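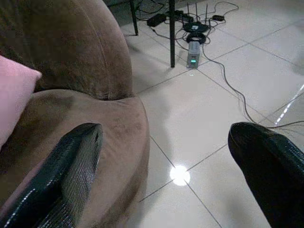 Living room reset this Tuesday. The brown velvet sofa gets done first, then the floor.

Velvet marks every time someone sits on it. I use a dry soft brush and go one direction only, back first, then the seat. Two minutes, tops.

White tile looks great until the light hits it. Warm water, a drop of dish soap, flat mop. Too much soap and it dries streaky. The grey grout gets an old toothbrush once a month. 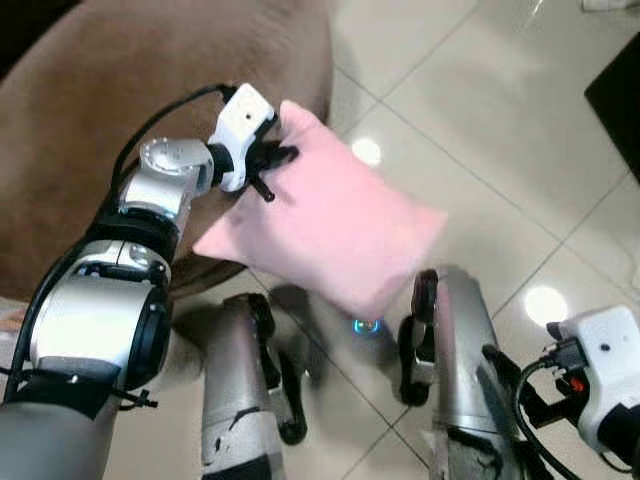
Cushions come off before any of that. The pink one collects lint like you wouldn't believe, so it gets a shake outside and goes back on last.

Marcelle Picard asked what I paid for the sofa. $130, second-hand, from a couple moving out of Treldale. Delivery was another $47.

Still looking for a throw in a colour that goes with brown and pink. Suggestions welcome.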